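室内干しの乾燥時間について、手元の測定と計算をまとめておく。長いので見出しで区切る。前提は冬(1月)の6畳間、洗濯1回分。外気で乾かせる地域と季節の人には関係が薄い。

## 前提

**1**
部屋は床面積9.9平方メートル、天井高2.4メートル。容積は24立方メートルとする。家具の体積は引いていない。引くと室内の湿度変化はもう少し速くなるが、結論の向きは変わらない。

**2**
洗濯物は綿が主で、乾燥質量1,411 g。脱水後は2,187 g。差の776 gがこれから部屋の空気に出ていく水になる。含水率(乾量基準)で55%。脱水の設定は標準。

**3**
含水率には乾量基準と湿量基準がある。55%は乾量基準で、湿量基準なら35.5%になる。洗濯関係の記事ではどちらか書いていないことが多く、他人の数値と比べるときはまずここを確認する。

**4**
温湿度の記録はEsbridgeのロガー。記録間隔は5分。物干しの真下と、部屋の対角の床上1メートルの2か所に置いた。質量は物干しごと吊りはかりで読んでいる。分解能は5 g。読み値の端数は初期値だけ別の台はかりで取り直した。

**5**
ログの整形にはLuoを使った。CSVを読んで移動平均をかけるだけなので、表計算でも同じことができる。自分の場合は以前の設定ファイルが残っていたという事情。

## 空気はどれだけ水を持てるか

**6**
20℃の飽和水蒸気量は17.3 g/立方メートル。相対湿度40%なら6.9 g、84%なら14.5 g。差は7.6 g。24立方メートルの部屋全体で183 g。

**7**
つまり、閉め切った部屋の空気が湿度40%から84%になるまでに受け取れる水は183 gで、洗濯物の776 gには593 g足りない。壁紙や木部も吸湿するが、後で述べるとおり、そこに期待すると別の問題になる。

**8**
残りの593 gは換気で外に出すか、除湿機のタンクに入れるか、どこかで結露させるしかない。収支の式としてはこれで全部。扇風機は収支のどの項にも入っていない。

**9**
扇風機が無意味という話ではない。布の表面から空気へ移る速さには効く。ただし部屋から水を出す仕事はしない。この二つの速度を分けて考えないと、対策の順番を間違える。

**10**
見分け方は単純で、部屋の対角のロガーを見る。物干しの下だけ湿度が高く、対角が低いなら送風が足りない。両方とも高いなら排出が足りない。

## 換気で出す場合

**11**
機械換気の回数を毎時0.5回とする。24立方メートルなら毎時12立方メートル。外気は5℃、相対湿度60%で計算した。この条件の外気の水分は4.1 g/立方メートル。

**12**
室内が20℃、60%のとき、室内の水分は10.4 g/立方メートル。外気との差は6.3 g。これに12をかけて毎時76 g。776 gを全部換気で出すと10時間を超える。

**13**
室内が84%まで上がれば差は10.4 g、毎時125 gに増える。湿度が高いほど換気の効率はよくなる。一方で布からの蒸発は遅くなる。両者が釣り合うところに室内湿度が落ち着く。

**14**
換気量を2倍にすれば排出も2倍になるが、暖房負荷も2倍になる。外気5℃を20℃に上げるのに必要な熱は、空気1立方メートルあたり18 kJ程度。毎時12立方メートル増やすと60 Wの追加。数字としては小さい。

**15**
この60 Wは電熱換算。エアコンなら消費電力はもっと下がる。だから冬の太平洋側では、除湿機を買う前に換気量を確認する意味がある。換気口のフィルターが詰まっていると、0.5回という前提自体が崩れる。

**16**
自分の部屋の給気口は、清掃前後で風速計の読みが倍以上違った。前回の清掃がいつだったか記録がなく、以後はロガーの電池交換と同じ日に行うことにした。

**17**
梅雨時は同じ計算が成り立たない。外気が25℃、80%だと水分は18.4 g/立方メートルで、室内が25℃、84%でも19.3 gしかない。差は0.9 g。換気はほとんど排出の手段にならない。

## 除湿機で出す場合

**18**
使用機はTrendoのコンプレッサー式。定格の除湿能力は27℃、60%での値なので、20℃以下の部屋ではその数字は出ない。カタログの値を室温の違う部屋にそのまま当てはめないこと。

**19**
冬の測定では、開始から終了までの消費電力量が995 Wh。タンクの水は洗濯物から出た776 gに届かなかった。差は換気で外へ出た分と、終了時点で室内に残った分。タンクの量だけで乾燥の進み具合を判断すると過小評価になる。

**20**
水の蒸発潜熱は20℃で2.45 kJ/g。776 gなら1.90 MJ、528 Wh。蒸発にはこれだけの熱が要り、洗濯物はそれを室内の空気から奪う。干し始めに室温が下がるのはこのため。

**21**
除湿機の中で水が凝縮すると、同じ量の潜熱が室内に戻る。さらに消費電力も熱になる。密閉した部屋で除湿機を回すと、最終的に室温は上がる。冬は都合がよく、夏はそうではない。

**22**
995 Whを電気代に直すと、単価31円/kWhで31円。自分は乾燥時間の短縮をこの額で買っている。高いかどうかは他の部屋干し手段との比較で、絶対額では決まらない。

**23**
デシカント式はヒーターを使うので消費電力は大きいが、室温が低くても能力が落ちにくい。室温10℃の脱衣所ならこちら。20℃の居室ならコンプレッサー式。設置場所の室温を先に測れば選定はほぼ終わる。

## 布の側で起きていること

**24**
乾燥は二段階に分かれる。前半は表面に十分な水があり、蒸発速度は空気側の条件で決まる。後半は布の内部から表面へ水が移動する速度で決まる。乾燥工学でいう恒率期間と減率期間。

**25**
前半の布の温度は湿球温度に近い。20℃、40%なら湿球温度は12℃台、84%なら18℃台。干した布が冷たく感じるのは、濡れているからという以上に、実際に空気より温度が低いため。

**26**
布と空気の温度差が蒸発の駆動力の目安になる。40%で8℃近く、84%で2℃弱。同じ風を当てても蒸発速度は4倍ほど違う計算。風量で取り返すのは難しい差。

**27**
後半に入ると風を強めても効果は落ちる。パーカーのフード、ジーンズのポケット裏、タオルの折り返しがこの段階で残る。質量曲線では最後の40 gに、全体の時間のかなりの部分を使っている。

**28**
ここで効くのは厚みを減らすこと。裏返す、ポケットを引き出す、フードを別のハンガーで浮かせる。水の移動時間を拡散で近似すると厚みの2乗に比例するので、二つ折りをやめるだけで理屈の上では4分の1になる。

**29**
実測で4分の1になったことはない。布と布の間に空気層ができるし、重力で下端に水が溜まる。それでも傾向は一貫していて、折り重なった部分を先に解消したほうが、風量を上げるより最後の時間が短くなる。

**30**
小物の扱いも同じ。脱水後の塊のまま端だけつまんで吊ると、しわの内側が残る。一度広げ、角を引いてから掛ける。ここにかける時間は、乾燥の終盤でそのまま返ってくる。 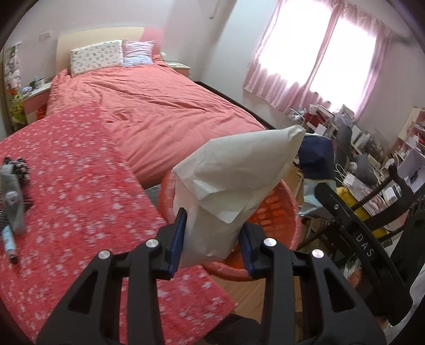 ## 配置

**31**
間隔はこぶし一つ分、という説明をよく見る。自分は10 cmを基準にして、厚手の隣だけ15 cmにしている。5 cmと10 cmの差は質量曲線ではっきり出る。10 cmと15 cmの差は薄手では誤差に埋もれた。

**32**
長いものを両端、短いものを中央に置くアーチ型の配置は、下から風が入る場合に有効。横から扇風機を当てる場合、配置の形はほとんど影響しなかった。風上に厚手を置くかどうかのほうが効く。

**33**
扇風機は物干しの正面に置かず、布の面と平行に風が抜ける向きにする。面に直角に当てると手前の一枚だけが乾き、その後ろが遅れる。首振りは使うが、角度は狭くする。

**34**
カーテンレールには掛けない。窓際は室内で最も温度が低く、布のすぐ横に結露しやすい面がある。20℃、60%の空気の露点は12℃。冬の単板ガラスの表面温度は簡単にこれを下回る。

**35**
84%まで上げた場合の露点は17℃を超える。室温との差が3℃しかなく、ガラスに限らず外壁側の隅や家具の裏でも結露の候補になる。「壁が吸ってくれる」を勘定に入れないのはこのため。

**36**
部屋の中央、床から物干しの下端まで50 cm以上。動線の邪魔になるが、ここで妥協すると除湿機の吸い込み側に湿った空気が集まらない。除湿機は物干しの下ではなく、風下に置いた。

## 臭いとの関係

**37**
生乾き臭は微生物の代謝物によるもので、濡れている時間が長いほど出やすい。5時間以内という目安が広く流通しているが、洗い上がりの菌数に依存するので、しきい値として固定できる数字ではないと思っている。

**38**
したがって乾燥時間の短縮は対策の半分で、残りは洗浄側にある。詰め込みすぎない、洗濯後に槽内で放置しない、洗う前に湿ったまま重ねて溜めない。乾燥の工夫だけで臭いが消えない場合は洗浄側を疑う。

**39**
定着した臭いには酸素系漂白剤と温水。粉末タイプで湯温は40℃以上。衣類の洗濯表示の上限が先に来るので、表示が40なら40℃が上限になる。毛と絹には粉末の酸素系を使わない。

## 測定の問題点

**40**
吊りはかりは風で揺れる。読むときに扇風機を止めると乾燥条件が変わるので、止めるのは1時間ごとに30秒だけにした。この中断の影響は補正していない。

**41**
Sihan Zhengから、干す人の体から出る水分を無視していないかと指摘をもらった。安静時で毎時数十グラム。毎時76 gの排出に対して無視できる量ではない。測定中は無人にしていたが、普段の生活では収支に入れる必要がある。

**42**
同じ理由で、開放型の石油ストーブやガスファンヒーターは収支を大きく悪化させる。灯油は1リットル燃やすと1リットル強の水を出す。洗濯物776 gの乾燥中に、それ以上の水を足している可能性がある。

**43**
終点の定義も問題になる。完全な絶乾にはならず、綿は20℃、65%の空気中で7〜8%の水分を保つ。自分は、室内で一晩放置した後の質量を乾燥質量とした。1,411 gはその値で、絶乾ではない。

**44**
触感での判定は早すぎることが多い。冷えた布は湿って感じ、暖かい布は乾いて感じる。除湿機の温風が当たった面は特に当てにならない。判定に迷ったら、縫い目の重なった箇所を指で挟んで他より冷たいかを見る。

## 手順に直すと

**45**
冬の居室の場合。

- 給気口と換気扇のフィルターを確認する
- 洗濯機から出したらすぐ広げ、厚手は裏返す
- 間隔10 cm、厚手の隣は15 cm
- 布の面と平行に送風
- 対角の湿度が60%を超え続けるなら除湿機を足す
- 終盤は残った部位だけ位置を変える

**46**
梅雨の場合は、換気を24時間換気の最低限にとどめ、窓を閉めて除湿機かエアコンの除湿に寄せる。窓を開けながら除湿機を回すと、外気の水を延々と汲むことになる。室温の上昇が許容できなければエアコン側。

**47**
浴室乾燥機については測っていない。前の住まいのClendetettiには付いていたが、当時は記録を取っていなかった。容積が小さく換気が強いので、上の収支の式はそのまま使えるはず。

**48**
次は脱水時間の比較を予定している。脱水を延ばして含水率を55%から45%に下げられれば、空気に出る水は141 g減る。除湿機で取るより安いはずだが、しわと生地の傷みをどう数値にするかが決まっていない。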